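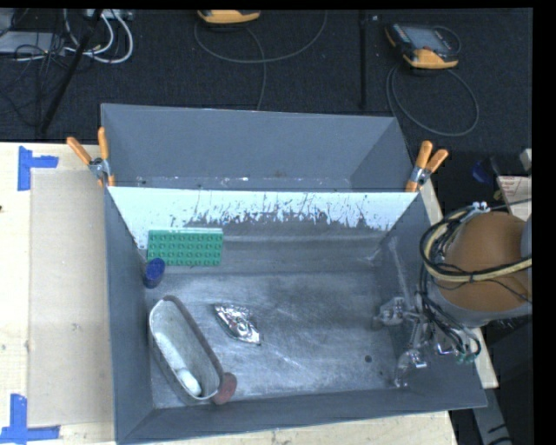 What does a bin sorter at Habte do all day?

Sorters empty mixed bins of small household and workshop items, identify each piece, and place it in the correct tray for reuse, recycling, or disposal.

Posted in March by the Rusedley site office
14 shares | 3 comments

Bin Sorter, part time — Clancombe building, Rusedley

Habte handles mixed small goods from house clearances and closed workshops. Bins arrive unsorted. A typical load has toy building pieces, dishes, lids, caps, short rods, and crumpled foil, with items often leaning on or lying inside one another.

Duties
Remove items from metal bins by hand, one at a time.
Separate ceramic, plastic, metal, and foil.
Check dishes for chips before they go to the reuse shelf.
Keep toy parts together by type. Studded plates are stored flat.
Record each finished bin on the Prollosmont sheet, with the bin number and start time.
Wipe down the bin floor between loads. Scuffs and old paint do not need to be removed.

Requirements
Able to stand at a table for two hours between breaks.
Good close vision, with or without glasses.
Able to tell common materials apart by touch and weight — training is given for the less obvious ones.
No prior sorting experience needed.

Output
The usual target is 200 items per shift after the first month. New sorters start at 100. Loads that contain broken glass or ceramic are not counted toward the target.

Hours
Four shifts per week, 7:30 a.m. to 12:30 p.m. No Tuesday shift. Gloves and aprons are supplied.

To apply, leave a one-page work history at the Clancombe front desk. Applicants who are invited in will sort 10 items as a short paid trial.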